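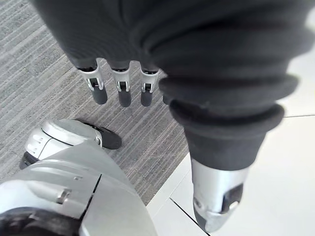 Metal joints and rounded dark fingertips, pointing at the floor.

How to deal roulette at a house party (play money only)

Updated 25 Jan 2020

Quick one, as I keep getting the same emails. You've bought or borrowed a small wheel, you've got friends coming over, and you have no clue how to run the thing. Fine. It's the easiest table game to host and the easiest one to mess up. Read this through once before people arrive, then keep the payouts on your phone.

Play money only. If you want real stakes, look up the rules where you live first. Not covering that.

What you need

A wheel, single zero if you have a choice. One ball plus a spare. It will go under the couch.
A felt layout with the numbers on it. The roll-up kind is ok, but lay it flat under some books the night before or chips slide into the creases.
Chips. More than you think. My Lillari case holds 660 and that does six players nicely.
A marker to put on the winning number. Real tables use a little plastic or glass thing called a dolly. I use a chess pawn.
A sturdy table. Not a folding one with a wobble, the ball will favor one side all night.

Is the wheel level?

Do this before anything else. Put the wheel where it's going to stay, set a spirit level across the rim, turn it a quarter, check again. Folded cardboard under the low side if you need it. Cheap wheels also come with a stiff bearing. A tiny drop of light oil, wipe off the extra, spin it by hand for a minute.

Splitting the chips

Each player gets their own color. This is the bit people skip, and then two guests both have red chips on the same corner and there's a fight. Color tells you whose bet it is and nothing else.

My split with the 660 case:
Six colors, 60 chips of each. One color per player.
The other 300 are value chips, marked 100. I hold these as the bank.

Everyone starts with 4,000. That's their 60 color chips at 50 apiece (3,000) plus ten of the value chips. Tell them the color chips are worth 50 and write it down somewhere they can see it. Value chips go on the outside bets only, and players should remember which stack is theirs. Latecomers get the same start, don't try to be clever and adjust it.

More than six players? Two people share a color and play as a team. Works better than you'd expect.

Running a spin

1. Say "place your bets". Give them maybe half a minute. Less once they know what they're doing.
2. Turn the wheel one way, gently. Send the ball the other way around the rim. Push it with your middle finger, don't throw it. Takes some practice so do it on your own first.
3. Let them keep betting while the ball is up on the rim.
4. Ball starts to slow, say "no more bets" and pass your hand flat over the layout. Anything put down after that goes back to the player. Be strict about it from the very first spin.
5. Ball lands. Call the number and color out loud. "Thirteen, black."
6. Put the marker on the winning number. Everybody's hands off the felt.
7. Clear the losing chips. All of them, before you pay a thing.
8. Pay the winners. Outside bets first, then inside.
9. Lift the marker. Now they can pick up their winnings and bet again.

If the ball jumps out or somebody bumps the table, call no spin and go again with the same bets. Don't debate it.

Payouts

Straight up, one number: 35 to 1
Split, two numbers: 17 to 1
Street, row of three: 11 to 1
Corner, four numbers: 8 to 1
Six line, two rows: 5 to 1
Dozen or column: 2 to 1
Red/black, odd/even, low/high: 1 to 1

The player keeps the original bet on top of that. So one chip straight up gets 35 chips from you and the one on the number stays theirs. New dealers get this wrong constantly, usually in the bank's favor, and someone always notices.

Zero wins for anybody who bet on it. Every outside bet loses. Some casinos give half back on the even money ones when zero comes up, you can do that if you like, just decide before you start and tell poeple.

Paying fast without a calculator

Count the chips on the winning number by where they sit. Chip in the middle of the box is 35. On a line between two numbers, 17. On the cross where four meet, 8. Add them up per color, pay that color, move to the next.

Say blue has one straight up and two on corners. 35 plus 8 plus 8, so 51 chips. Don't count out 51. Pay 25 of them as value chips, two for each 100, hmm let me do that properly: two color chips make 100, so 50 color chips is 25 value chips. Then one blue on top. Done.

Big win early on and your bank looks thin? Swap some of their value chips for an IOU on paper. Eugénie Gilbert ended one of our nights holding a napkin worth more than the whole table.

Setting limits

You want a maximum or somebody shoves everything on red at the second spin and then sits in the kitchen. I use:

Inside bets, up to 13 chips on any one number
Outside bets, 1,000 max
Minimum is one chip

Rebuys: one each, for 2,000, in the first hour only. After that they're out, or they can deal. Dealing is a good job for somebody who's gone broke. Swap dealers often anyway, your arm gets tired.

How long does it take?

Slower than a casino. We kept a tally at the last few parties in Bernitz, 271 spins over the lot, and the slow part was always the paying out. Have a second person stack losing chips back into colors while you pay. That saves more time than anything else on this page.

Set an end time and call the last three spins out loud. Count up, value chips at 100 and color chips at 50, biggest total takes the prize. Keep the prize small and a bit silly. Armelle Pichon is still using the cheese board she won last March.

Things that go wrong

Chip half on a line. Ask the player before the spin, not after. "Is that a split?"
Drinks on the felt. Put a side table behind the players and send all glasses there.
Someone reaching across. Offer to place it for them, they say the number, you put it down.
Somebody has a system. They all double up after a loss. The table max takes care of it pretty quick.
Ball rattles and won't settle. Wheel's turning too fast, slow it down next time.
Colors mixed at the end. Sort before you pack up, or you'll be doing it five minutes before the next one. Ask me how I know.

Blackjack page is coming, half written. If your wheel has a double zero everything above still works, same payouts, the double zero is treated just like the zero and the outside bets lose on it too.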